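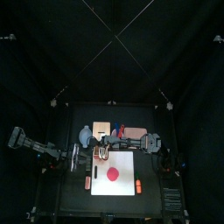 Two arms, one table, at the Fedaver open day

I went along to Fedaver's open day last week and stayed far longer than I meant to! Each demo ran for 18 minutes, and I watched 3 of them – my feet are still complaining.
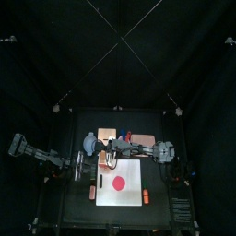

Both arms reaching in beside the board with the red circle

My favourite was the one with the little metal pail. I'd happily have watched it all afternoon (the tea was good too).

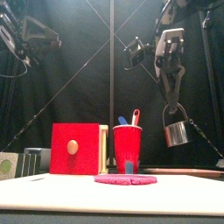

Next visit

Fedaver opens again in November. Book early!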